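Katiyar open day: a skeptic's notes

I went to the Katiyar open day in January mostly for the free parking. The flyer promised "fabric that thinks about weather," and I have owned enough leaky rain jackets to want a word with whoever wrote that.
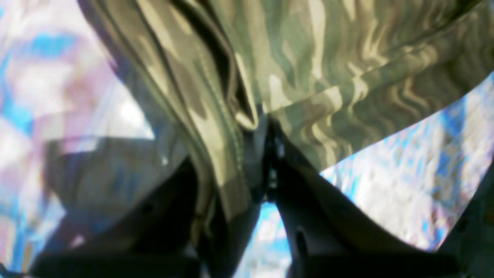
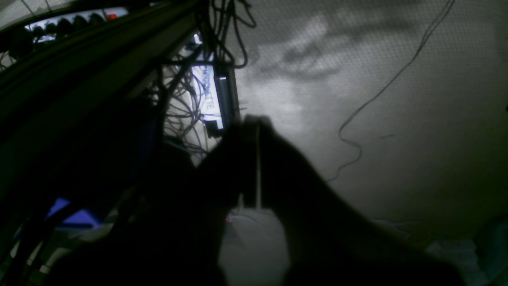 Katiyar makes outdoor cloth for other people's labels, and the new line is called Prudon. Magdolna Tóth gave the tour and she was good at it, patient with silly questions and quick past the awkward ones. She told us Prudon keeps its coating for 100 washes. I asked at what temperature. She said 30, which is cooler than I wash anything that has been near a dog. The camouflage cloth, with its wavy green and cream blotches, has a slight gloss where the light catches the pale parts, and I'd have thought a hunter would want less of that. Her answer was that the shine goes with wear. Maybe so, but then what else goes with it?

The wash lab was closed to visitors. We got a slide show instead, with a chart comparing Prudon to an older cloth, Miden. The chart had no numbers up the side. Enikő Oláh, who runs the lab, did take questions afterward and admitted the test used new fabric with no seams in it. My jackets have all leaked at the seams.

To be fair, the cutting room was worth the drive. Very loud, very tidy, and the offcuts go into bins by color - I had expected a dumpster. The coffee was bad and the line for it was long.

They sell remnants by the door until 2 p.m. I bought a piece of plain Miden, the old stuff, and plan to leave it on the shed roof until spring. If Katiyar wants to send me some Prudon to put next to it, they have my address on the sign-in sheet.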